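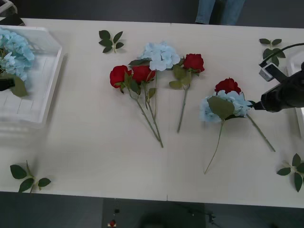
2 min read

Artificial flower table returns to Lorirbridge on Thursday

The artificial flower table is back this month, and the stems are sorted and ready. Red roses and pale blue hydrangeas make up most of what we have, along with a good supply of loose leaves for filling in. Anum Abbasi picked the colors after last year's mix of orange and pink proved hard to match with anything in people's homes.

The session starts at 3 and there are places for 20 people. The cost is $3, paid at the door, and you take home what you make.

Anum will show a low arrangement for a kitchen table or a windowsill. She starts with one hydrangea in the middle and sets the roses around it at different heights. The leaves go in last. If a stem is too long, bend it before you reach for the cutters — a cut stem can't be used again in a taller vase.

Bring your own container. A mug, a jar or a small pitcher will do. Cornel Nedelcu has 40 blocks of dry foam in the supply closet, so there is no need to buy any.

Anyone with artificial flowers they no longer want can leave them at the front desk before Thursday. Please wipe off the dust first. We can use single blooms and leaves that have come off their stems, but not dried flowers, as they crumble in the bins.

To save a place, call the desk and ask for Afaf Obeidat.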